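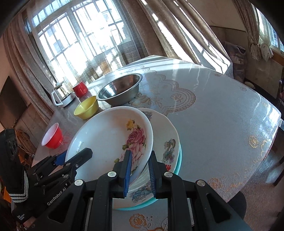

Cuiping Dong reckons a dish that never gets used is just clutter with flowers on it, and she told me so before I'd even sat down. I'd come to ask about the Wednesday lunches she puts on at her place in Borville, and we ended up talking crockery for most of the morning (my fault, I'm hopeless around a nice plate).

None of it matches and she likes it that way. "People ring me when they're moving house," she says. "They say, do you want Mum's bowls? I always say yes. Then I have to find a shelf."

The big rose-patterned bowl is for noodles, or for salad if it's hot. The plates get stacked on the round table and everyone grabs their own – no place settings, no fuss. On a normal week she feeds 8. Her record is 21, at Lunar New Year, when the neighbours brought their own chairs and somebody ate standing in the hallway.

I asked about the plastic tablecloth, because my nan had one with a lacy print too and I got a bit sentimental. Cuiping laughed at me. "You wipe it, it's finished. A cotton one, I would be ironing until Thursday!"

She does have rules. Soup goes in a bowl with some weight to it. Tea comes after the food. And she washes up by hand, on her own, with the radio going – she once let a cousin help and lost a saucer she still brings up.

Next on the list is a bigger steamer. She's seen one at Marikar's for $100 and she's waiting for it to come down.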